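About Dristmont Refill & Return

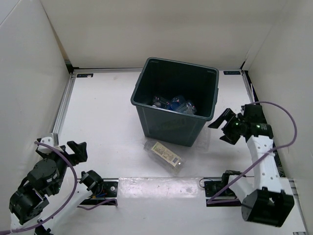 Hi, I'm Kilian Rüegg, and I started Dristmont out of pure irritation with my own garage. I had bags of empties in there going back to November, all sticky, all with the caps screwed on tight, and every time I opened the door one of them rolled under the car. So I went out and bought a bin. A plain dark green one with a rolled rim and handholds molded into the upper sides, the same kind we still set out for our customers, and I can't tell you how much better life gets when you can grab a bin of bottles by its sides and just go. Three bottles in the bottom look like nothing, I know, and there's usually one more lying on its side right in front with its paper label still on. Give it a week!

These days we collect from 356 homes and a handful of small offices, and we wash and sort everything in the old Rüegg feed store (my uncle's place, it still smells a little like oats when it rains). You leave your bin on the step by 7 in the morning, we take the bottles and leave the bin. If you miss us, send a text and we'll try to swing by on the way home. It works more often than you'd think.

There are a few of us now. Benedikt Hauser was customer number 2 and complained so nicely about our old schedule that I asked him to write a new one. He runs the routes. Ramil Dagdag came over from Prusgate, where he spent years in bottling, and he can tell one plastic from another by the noise it makes when you squeeze it. I've tested him on this with my back turned and lost five bucks. Kibet Barasa does our school visits, and if your kid has come home and started peeling labels off everything in the fridge, that was Kibet, sorry.

People ask about labels a lot, so while you're here: leave them on. Paper ones, shiny ones, whatever, we deal with those at the store. Same goes for color. Clear bottles and tinted ones can all go in together. What we would love is a quick rinse and the caps off, and please, no cooking oil. We had one leak in the van last summer and the floor mats never recovered.

The bins come in one size and one color. I get asked for a smaller one maybe once a month and I do keep meaning to look into it. For now, if you're in an apartment, share one with a neighbor! Plenty of people on the Brukus side of town do that already and split the bill.

We're taking new homes again as far out as the water tower. Call the store or stop in, the side door is the one that opens.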